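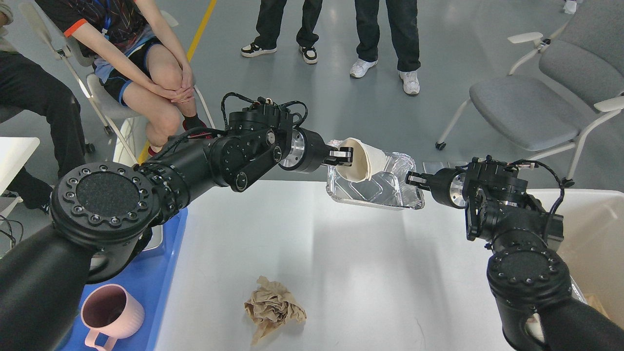

Section 3. Clearing a Table with the Drenano Two-Bin Set

3.1 Before you start

The Drenano Two-Bin Set comes with one blue bin, one white bin and a card of stick-on labels. The blue bin is for things that get used again. The white bin is for things that get thrown out. You can swap the colors if your site already uses a different system, but label both bins before the first use and keep the labels facing the person doing the clearing.

You will need:
The blue bin
The white bin
A damp cloth
A liner for the white bin (Roler size 2 or similar)

The set is meant for break rooms, canteens and shared tables. It is not meant for food preparation areas.

3.2 Placing the bins

1. Stand at the side of the table you will work from.

2. Put the blue bin on your left and the white bin on your right. Left-handed users may prefer it the other way around.

3. Leave the middle of the table clear between the bins. This is where you sort and where you put trash together before it goes in.

4. Check that neither bin hangs over the table edge by more than 2 inches.

Caution: Do not place a loaded bin on a folding table with an unlocked leg.

3.3 Reusable items

1. Pick out mugs, bottles and metal containers first. They are heavier than the trash and can crush or tip it if they are left until last.

2. Pour any leftover drink into a sink. Never pour it into either bin.

3. Set mugs upright in the blue bin, with the handles turned away from other items. Ceramic mugs should not touch each other.

4. Close bottle caps and container lids before you put them in.

Note: Personal bottles often get left on shared tables. If a bottle or mug has a name on it, return it to the owner or leave it in the blue bin for pickup. Do not send it to the dishwasher with the rest.

3.4 Disposable items

Paper cups and foil trays take up most of the room in a bin when they go in one at a time. Putting the small pieces inside the large ones saves space, and one liner will last longer.

1. Check that the foil tray is empty. Scrape out food scraps if there are any.

2. Lift the tray by two opposite sides of the rim. Foil trays bend in the middle when they are held from one side only.

3. Tip the paper cup over the tray and let it drop in on its side. A cup standing upright will fall out when the tray is moved.
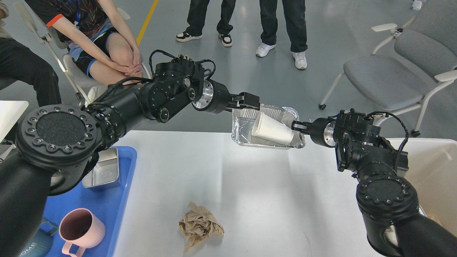 4. Add crumpled paper and used napkins to the tray, around the cup.

5. Keep the tray level and carry it to the white bin. Lower it in and let go of both sides together.

Caution: The rolled rim of a foil tray can have sharp spots, mostly at the corners. Wear gloves if the tray is torn.

Note: Some recycling programs want foil and paper kept apart. If yours does, skip steps 3 and 4 and use a second white bin. Extra bins are sold singly under the Shearer name and fit the same liners.

3.5 Finishing up

1. Look over the tabletop for small paper scraps and pick them up by hand.

2. Wipe from the far edge toward you with the damp cloth.

3. Take the blue bin to the sink or dishwasher. Carry it with both hands - full mugs of water weigh more than you expect, so empty them first if you missed any.

4. Tie and replace the white liner when it is three-quarters full.

3.6 Care of the bins

Wash both bins by hand in warm water with mild soap. Let them dry upside down. Stacked wet, they tend to stick together. Do not use scouring pads on the blue bin, as the surface scratches and starts to hold stains.

Replacement labels are part number 176, and liners come in packs of 19. Both can be ordered from the Clilmont warehouse.

Section 3 revised October 11, 2024, by Skye Menzies.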